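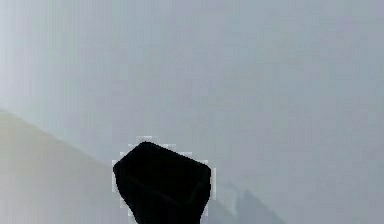
Ponik_user says to check the recording rate before anything else, and I did. It is the same for every file. My problem is somewhere else, so I am posting it as its own topic.

Teaching by remote control: demos replay fine, trained policy drifts
Posted May 13, 2019 in Simulation and Control

I am collecting demonstrations in a simulator with a handheld controller. The task is simple: bring the gripper down to a part, close, lift, stop. I have 200 demos so far, all done by me. When I replay the recorded commands from the same start, the arm does what I did. When I train on the same demos and let the policy run, it starts well and then drifts to one side before it closes. The policy gets the wrist camera view and the joint positions. I am using the Plollelum recorder with default settings. Do I need more demos, or is something wrong with the ones I have?

stotasau_bench
More demos of the same kind won't help much. Replay working only tells you the commands were saved correctly. It says nothing about whether the policy can get back on track after a small error.

Look at how you drive. If you are careful, every demo goes down nearly the same path, and the policy never sees what to do when it is a little to the left. Start some demos off to the side on purpose and steer back in. When I did this I set the arm off by 2 or 3 centimeters in a different direction each time and started recording after the offset, so the mistake itself was not in the data. Only the correction was.

Also check these:
- Pauses. If you stop above the part to think, the policy learns to stop there too. Trim long pauses, but leave the short one while the fingers close.
- Which frame your controller commands are in. If you press forward and the arm moves in the tool frame, but training treats it as the base frame, you get a steady sideways drift much like yours. Replay hides this, as it uses the recorder's own conversion.
- Image timing. Plollelum saves the picture after the step by default, at least in the version I have. Shift it by one and train again on a small set.

I would do the frame check first. It takes ten minutes.

bezerra_lab
Just move the arm by hand instead of using a controller. Much smoother data.

oldcell1996
You can't push a simulated arm by hand, so the answer above only works if there is a real one. On real arms I do prefer hand guiding for contact work - you feel when the part seats - but keep your hands out of the camera view or the policy will learn to look for them.

For the simulator, I agree with the frame check. One more thing: look at the wrist images on their own, without the joint data. If you can't tell from the picture which way to move, the policy can't either, and it will lean on the joint positions and repeat an average path. Adding a second, fixed camera fixed this for me. I kept the old demos and rendered the new view by replaying them, so there was no need to drive them all over again.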